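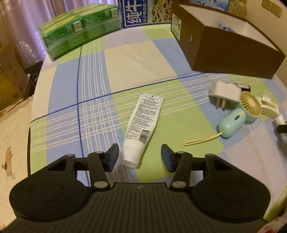
I never missed the money because I never saw it, one member wrote in the comment box at the end of our survey, and I've been chewing on that line ever since. It's close to the standard story about automatic saving: move the money before people get their hands on it, and they adjust. I went into this project more or less believing it. The replies from Aranda pushed me toward a messier view, and this section is where I try to lay that out.

Quick recap of the setup for anyone who skipped Section 3 (I would have). Sadik, the credit union we worked with, offers its members two ways to build up a rainy-day fund. The first, called Arkine, takes a fixed $20 out of each paycheck and drops it in a side account. The second is a plain savings account that members top up whenever they feel like it. We had 1237 members in the sample, all of them paid by direct deposit, and they picked their own plan. I want to be loud about that last bit, since we didn't assign anybody to anything. People who choose a fixed transfer may well be the people who would have saved anyway, and no amount of clever wording on my part makes that go away.

4.2 What people did with the money

Most of the papers I read before starting this one look at balances. Balances are easy to get and they make nice charts, so I understand the appeal. But a balance can sit still for two very different reasons. One household puts nothing in and takes nothing out. Another puts in $100, pulls out $100 when the car needs a battery, and starts over. On paper they look the same at the end of the month! To me the second household is using the account just the way it was meant to be used, and I'd hate to call that a failure.

So we asked about withdrawals, and we let people answer in their own words before showing them any boxes to check. The car came up a lot, and so did dental work, school fees and travel to see a sick parent. What I hadn't expected was how much of the writing was about ordinary shopping. People kept bringing up groceries, soap, things that come in a tube (Figure 3), a new set of sheets. They often sounded a bit embarrassed about it, as if an emergency fund had to be saved for a proper emergency and running short on basics the week before payday didn't qualify.

I don't share the embarrassment. If your rent goes out on the first and your paycheck lands later, a small cushion that covers the gap is doing real work. The other choices in that week are usually a late fee, an overdraft or a credit card, and all of those cost more than moving a little money back to checking. We lumped these withdrawals together as "timing" withdrawals and kept them apart from "shock" withdrawals such as repairs and medical bills. The line between the two is fuzzy. A grocery run can be a timing problem one month and the tail end of a shock the next, and where a reply could go either way we left it out of both groups and kept it in the total.

The members on the fixed transfer talked about their accounts differently from the ones topping up by hand. They tended to describe the money as already gone, and taking it back felt like a decision. A few had trouble remembering how to do it. The hand savers knew their balances better and seemed more relaxed about dipping in. I can't tell you which attitude is healthier. If what you want is a bigger pile for a big problem, forgetting helps. If what you want is to stay off the credit card this week, knowing what you have is probably worth more.

There's an age wrinkle too. We only included members under 65, so retirees drawing a pension are missing here, and I'd be careful about carrying any of this over to them. Their income tends to arrive on a steady schedule, while plenty of people in our sample work shifts that change from week to week. A fixed transfer out of an unsteady paycheck is a strange thing when you think about it. It takes the same bite from a thin check as from a fat one, and several people said they had switched it off in a slow stretch and then never got back to switching it on.

That last point is the one I'd most like somebody to follow up. A pause button that turns itself back on would be simple to build, and the Omumberg branch has talked with us about trying one in September. Members could skip a transfer or two, and the plan would start up again by itself with a message sent beforehand. My guess is that it would keep more people in the plan, but I've been wrong about this group before (see my confident predictions in Section 2), and a reminder that lands on a bad day could just as easily push people to quit for good.

One more caution before the tables. Everything on reasons for withdrawal comes from what people told us, and people tidy up their own stories. The account records show when money moved and how much. They don't show why, and we didn't ask for receipts.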